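HANGING STAND, TABLE AND HAND UTENSILS - INSPECTION CHECKLIST WITH COMMENTS

Location: Amerik, ground floor, table position 2
Inspected by: Ashraful Bhattacharjee (Begum)
Countersigned by: Milagros Yap
Date: 12/26/22
Previous inspection: August
Items covered: Wollden hanging stand, Devik square table, green-handled spatula, floor and surroundings

Result codes: P = pass. C = pass with comment. F = fail, remove from use. N = not checked.
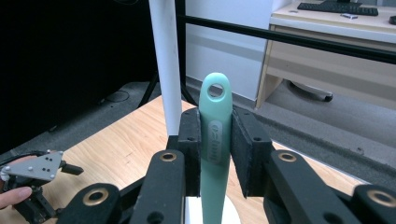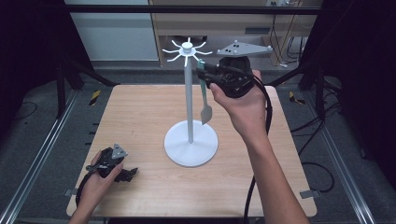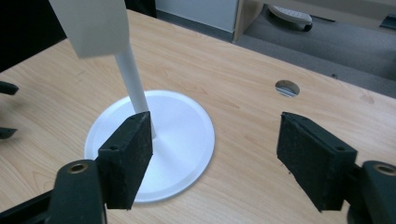
Position 2. Stand and table top; green handle in the first and second.

SECTION 1 - STAND, BASE

1.1 Base sits flat with no rock when pressed at the rim - P
Pressed at four points. No movement felt and no sound from the table top.

1.2 Rim free of chips, cracks and sharp edges - P
Checked by fingertip all the way round.

1.3 Surface clean, no residue in the ring near the outer edge - C
A faint grey line was present in the ring and came away with a damp cloth. The ring is shallow but it does hold dirt. Add to the weekly wipe-down.

1.4 Underside pads present and attached - C
All present. One pad has started to lift along one side and was pressed back. If it has lifted again by the next inspection, replace the full set. A single new pad is thicker than the worn ones and will make the stand rock.

1.5 Base fully supported by the table, clear of all edges - P
The base stands a little to the right of the middle of the table. This is acceptable. There is no requirement for it to be central, only that no part of it overhangs.

SECTION 2 - STAND, POLE

2.1 Pole seated fully in base - P
No gap at the joint.

2.2 Pole upright by eye from two sides - P

2.3 Pole tight, no turning by hand - C
A slight turn was possible at first. Tightened from below with the key supplied and rechecked. In August the same item was recorded as P, so the joint has loosened in between. Do not over-tighten - the thread in the base is short.

2.4 Height of stand, base to cap, recorded - P
433 mm. Unchanged.

2.5 Finish sound, no flaking - P
One small mark near the foot of the pole. Surface mark only.

SECTION 3 - STAND, HUB AND ARMS

3.1 Cap present and secure - P

3.2 All arms present - P
Eight of eight.

3.3 Arms evenly spaced, none bent sideways - C
One arm is slightly out of line with its neighbours. It carries the test weight without further movement. Leave as found. Straightening by hand is not permitted on this stand and the arm should be watched.

3.4 Tips turned upwards, no sharp ends - P
The upturn is small. A utensil with a wide hanging hole will stay on, but it can be knocked off by a sideways pull. See 5.4.

3.5 Load test, single arm, 200 g - P
Each arm tested in turn. The weight was left on for the time it took to write up the previous arm. No droop remained afterwards.

3.6 Load test, opposite arms together, 400 g in total - P
Stand remained steady.

3.7 Load test, adjacent arms together - N
Not required on this form, although I would suggest adding it. In normal use people fill the arms nearest to them first, and this is the condition most likely to tip the stand. M. Yap to decide. (Agreed, to be added from the next issue of the form. M.Y.)

3.8 Arms at a safe height for a person leaning over the table - C
The arms are thin and white and spread out in all directions at the top of the pole. A person bending down to look at something on the table could catch an arm with the face. No incident is recorded. Users should be told to move the stand back before working close to the table top.

SECTION 4 - TABLE

4.1 Table top level - P

4.2 Surface free of splits, lifting and raised grain - P
Light wood-grain finish, no defects found. A cloth drawn over it in both directions did not catch.

4.3 Edges and corners free of splinters - C
The front left corner is a little rough to the touch. This is where a hand tends to rest. Rub down lightly and re-check.

4.4 Small metal brackets at left and right edges tight - P
All tight. Bracket edges are flush enough that a sleeve passes over them.

4.5 Metal rails at the sides of the table free of burrs - P
Both rails checked along the full length.

4.6 Crossbar secure - P
Black crossbar tested by hand at both ends and in the middle. It is not to be used for hanging anything. The previous form had no line for this and the instruction has been passed on by word of mouth only, so a written line is now included.

4.7 Surface clean and dry at time of inspection - P
Cleaned with a damp cloth and dried before the load tests. Do not use spray polish on this top. It makes the base of the stand slide.

SECTION 5 - SPATULA, GREEN HANDLE

5.1 Handle free of cracks, particularly at the hanging hole - P
The material between the hole and the rounded end of the handle is the part that fails on this type. Looked at under a lamp with the handle flexed slightly. Nothing found.

5.2 Handle clean, including recessed oval - C
The recess collects residue and the raised lettering inside it makes it slow to clean. Use a soft brush. A cloth alone goes over the top of the dirt.

5.3 Blade flat, edge smooth, no melted or torn areas - P
Pale blade. It shows marks early, which is useful for inspection. One light stain remained after washing and was accepted.

5.4 Hangs freely and does not touch the pole - C
The spatula hangs clear of the pole when left alone. If set swinging it will tap the pole. Hang it gently and let go only when it is still.

5.5 Joint between handle and blade secure - P
Twisted by hand in both directions.

5.6 Weight below single arm limit - P
Well under 200 g.

SECTION 6 - FLOOR AND ACCESS

6.1 Carpet flat, no lifted edges beside the table - P
Dark grey carpet, no ripples.

6.2 Yellow and black tape strips stuck down - C
One strip on the left has a curled end. Trimmed. The adhesive does not hold well on carpet and the strips should be renewed as a set. Order placed with Begum stores.

6.3 Cables on floor kept out of the walking line - C
Cables are coiled on the floor to the right of the table. The coil is acceptable where it lies, but it spreads. Gather it with a reusable tie and keep it close to the rail. Anyone approaching from the right should be made aware of it.

6.4 Cables over the table edge have slack and do not drag on the stand - C
A cable running down the right side passes near enough to reach the base of the stand if pulled tight. Keep the slack on the outside of the table. Where this can't be managed, move the stand to the left.

6.5 Tripod legs placed where they cannot be kicked - C
Legs are spread on the floor and are dark against a dark floor. Mark the feet with pale tape.

6.6 Clear space to stand at the front of the table - P
Adequate for one person. With two people at the table one of them ends up against the rail.

6.7 Lighting sufficient to read the form at the table - P

SECTION 7 - ACTIONS

7.1 Rub down front left corner of table (4.3). Owner: Bhattacharjee. Before next use.

7.2 Renew floor tape strips as a set (6.2). Owner: Bhattacharjee. When stock arrives.

7.3 Mark tripod feet (6.5). Owner: Yap. Before next use.

7.4 Tie and reposition floor cables (6.3, 6.4). Owner: Yap. Done during the inspection for the right side. Left side still to do.

7.5 Check base pad and pole joint (1.4, 2.3). Owner: Bhattacharjee. Interim check in two weeks, no form needed, initial on the wall copy.

7.6 Add adjacent arm load test to form (3.7). Owner: Yap.

7.7 Add soft brush to cleaning kit (5.2). Owner: Yap. The brush in the kit at present is too stiff and has scratched other handles.

SECTION 8 - GENERAL COMMENTS

No item was recorded as F. The stand may stay in use.

The number of C results is higher than in August. Part of this is down to the form, which now has a floor section that was previously a single line. The base pad, the pole joint and the arm noted at 3.3 are true changes in condition and should be compared directly at the next inspection.

The spare Wollden stand was not inspected. It is still boxed and should be checked against sections 1 to 3 before it goes out.

The test weights were returned to the drawer under the window. The 400 g test uses both of the 200 g weights, so please keep them together.

Signed: A. Bhattacharjee
Countersigned: M. Yap - subject to 7.1 and 7.3 being closed first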